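Wekness Institute of Household Studies
Course 878: Table Service and Household Stores
Handout 2: The Shared Snack Tray
Revised 2025-11-23

Purpose of this handout

Students should read these notes before the practical session on packaged snacks and table coverings. The session lasts 20 minutes for each pair and is graded on the written tray record. Students who completed the January unit on dry storage will find that the vocabulary is the same, with one addition: the term "mixed tray," meaning a single open tray that holds snacks of more than one kind, each in its own wrapper.

A mixed tray is set out for guests who will serve themselves. It differs from a pantry bin in that every item is meant to be chosen by sight. The person filling the tray must therefore consider size, shape and the side of the package that faces up. Soft baked goods, puffed snacks and small flat packets do not behave alike when they are placed together, and the order in which they go in affects their condition.

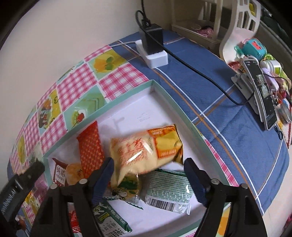
UNIT 2.1 – FILLING THE TRAY

A large puffy package takes up more room than its contents would suggest. When it is laid across smaller packets it hides them, and guests may not look underneath. In the tray shown, the cream-colored package rests above the smaller ones, and one pale green and silver package has its back side up, with the barcode and small print on view. For the tray record, students should write down which items can be identified from their fronts and which would have to be turned over.

The following practice is required in the session.

Large puffed packages are placed last, along one side of the tray. They are not pressed down to make them fit.

Wrapped pastries are placed flat, with nothing resting on them. A round pastry in clear wrapping is easily recognized, but it is also easily crushed.

Small packets are placed at the front with the printed face up. Packets of similar color should be separated where space allows.

Labels in a language that some guests do not read are left uncovered all the same. A guest who does read the language will rely on them, and the host should be ready to explain the contents to others. Ingredient panels must be consulted before the tray is offered to anyone with a food allergy. Students are reminded that a picture on a wrapper is not an ingredient list.

A tray with a shallow rim is preferred, as guests can reach in from any side. The Norkard grading sheet allows either an open tray or a low basket. Lidded containers are covered in the next handout.

Unit 2.2 – The table covering

The covering is chosen before the tray is filled. Oilcloth is suitable for snack service and can be wiped between uses. It should lie flat, and any border should follow the edge of the table. Folds left over from storage are smoothed by hand, working from the center outward.

Pattern deserves some thought. A busy cloth gives a cheerful table, but small wrappers placed directly on it are harder to find. A tray with a plain interior solves the difficulty – the printed wrappers are then seen against a single color. Gingham and fruit designs are both acceptable for the session, and a cloth that combines the two is treated as one pattern for grading.
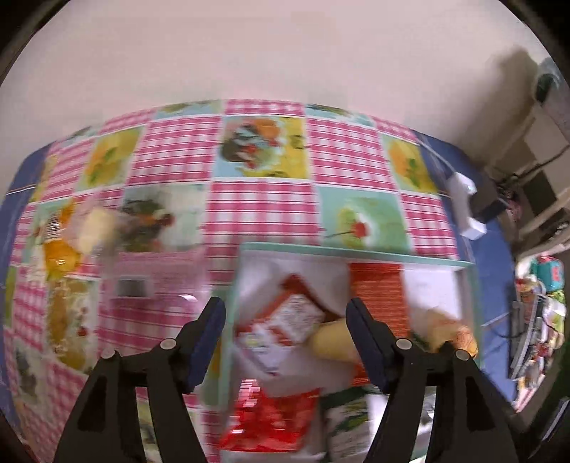

Dewulf, in a written comment on the previous version of this handout, asked whether a patterned cloth should lose points at all, given that most households own one and few would buy another for the sake of a snack tray. The comment added that in a small kitchen the same cloth serves for meals, homework and guests, and that the grading ought to reflect this.

The point has been accepted. Pattern no longer affects the grade. Students are graded on whether the cloth is clean, lies flat and suits the size of the table.

Tray record

Each pair submits one record on the Sivatholm form. It should state the type of tray, the covering used, the items in the order they were placed, and any item that was moved after the first arrangement. Crossed-out entries are permitted if they remain legible. Records are handed in before the tables are cleared, and unopened snacks are returned to the storeroom shelf marked for this course.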